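Rendetti首饰整理与换新计划三月开放报名
发布时间:2020年2月
发布方:Rendetti工作室
联系人:Bujar Perić

大家好,我是Bujar,Rendetti的主理人。按规矩新闻稿应该写得端端正正,开头来一句“隆重宣布”什么的,可我试着写了两稿,自己读着都犯困,还是照平时说话的样子来吧!

消息是这样的:从三月起,我们的“抽屉翻新”首饰整理与换新计划正式对外开放,第一期收36位参加者。你把家里那些打了结的项链、落了单的耳环、不知道哪年买的吊坠统统翻出来,我们陪你一件一件理清楚,该清洁的清洁,该换绳的换绳,实在不戴了的,就进交换环节,给它找个新主人。

这个想法在我脑子里转了好久。去年搬家,我从衣柜最里头拖出一个饼干盒,打开一看,好家伙,全是首饰!我母亲给的、旅行时在集市上淘的、自己早年练手做的,缠成一大团,拎起一根带出来一串。我坐在地上解了整整一个晚上(膝盖疼了两天),中间好几次想拿剪刀。解到最后倒是挺开心的,有一条珠链我以为早就丢了,第二天就戴着出门了。后来跟工作室的客人聊起这事,几乎每个人家里都有这么一个饼干盒,有的是鞋盒,有的是茶叶罐,还有一位用的是冰激凌桶。

于是我们先小范围试了一轮,请了7位老客人,规则很松:东西带来,摊开,慢慢看。试下来我学到的第一件事,就是千万别在光溜溜的桌面上摊首饰。珠子会滚,小戒指会弹,掉到地板缝里就只能趴下去找。一定要有边!浅一点的盒子最好用,四面围起来,高度不碍手,底下垫一张平整的硬纸板,颜色别太花,黄褐色的牛皮色就很合适,黑的、红的、金的放上去都看得清楚。泡沫板也好、旧鞋盒盖也好,手边有什么用什么,不必专门去买。
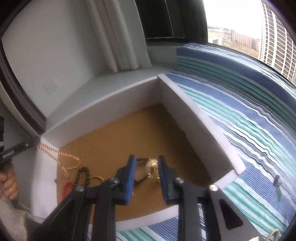 摊开的时候不用急着分类,先让每件东西彼此离开一点,别压着。珠链最容易跟别的缠在一起,先单独挪到一角;带环的链子放另一边;戒指和吊坠这类小件,找块空地方搁着就行。我自己喜欢趴在床上弄这些,舒服,灯光也软和,前提是一定得用盒子,不然东西滑进床单褶子里,晚上翻个身硌醒了才找着,别问我怎么知道的。

解结也有点小门道。不要扯,越扯越紧,这个大家都懂,可真上手的时候谁都忍不住。我的办法是把结平放,用两根细针从中间往外轻轻挑,挑松一圈再挑下一圈。金属细链可以撒一点点婴儿爽身粉,滑溜多了。穿珠的千万别撒粉,线会藏灰,尤其是老珠子,线本来就脆,发现有磨毛的地方就先停手,带来给我们重新穿。

至于吊坠配绳,我要多唠叨几句,因为问的人实在太多。圆形的金色吊坠配黑绳我觉得特别耐看,比配金链子随意,毛衣外头、衬衫里头都能戴。绳子用久了会起毛、会发硬,换一根花不了多少工夫,整件东西立刻精神起来。这次计划里每位参加者可以免费换3根绳,绳材由我们的合作伙伴Brultska提供,颜色有黑、深棕和酒红,粗细到时候现场挑。

再说说这次的合作方。清洁护理的部分交给Diltari,他们做小件金属保养很多年了,脾气好,手也稳,我那条发乌的银链就是他们救回来的。交换环节则放在Väisänen旧物店的二楼,地方不大,有一排朝南的窗,看东西特别清楚。Väisänen的伙计们听说要来一群人摆弄首饰,当场就把那张长桌腾出来给我们了,谢谢谢谢!

具体安排如下:
报名时间:三月初开始,名额报满为止
每场时长:2小时左右,中间有茶
需要自带:你想整理的首饰,一个浅盒子(没有的话我们备了一些)
费用:整理与换绳免费,重新穿珠按件收工本费
地点:前半程在Rendetti工作室,交换环节在Väisänen旧物店二楼

有几样东西请先不要带来:镶嵌松动的贵重宝石、需要鉴定的古董件,还有手表。我们不做鉴定,也不做估价,看见特别值钱的东西我手会抖。如果你拿不准,报名时写一句说明,我会逐条回复。

也有人问,家里首饰很少,就三五件,值得来吗?当然值得啊!上一轮有位客人只带了一条链子,光是配绳就试了半天,走的时候戴在脖子上,问她要不要包起来她也不肯摘。

整理完的首饰怎么收,我们准备了一张小纸页,现场发。大意是链子扣好扣环再放,一格只放一条,珠串平放别挂着,戒指单独收一个小袋。写得很短,贴在抽屉里面正合适。

媒体朋友如果想来看看,请提前跟我打个招呼,场地小,一次站不下太多人。采访我本人随时可以,我话多,你们大概也看出来了。

关于Rendetti
Rendetti是一间做手工首饰与旧饰改制的小工作室,接受单件定制、重新穿珠、换绳换扣等业务。

报名及媒体联系:Rendetti工作室,Bujar Perić收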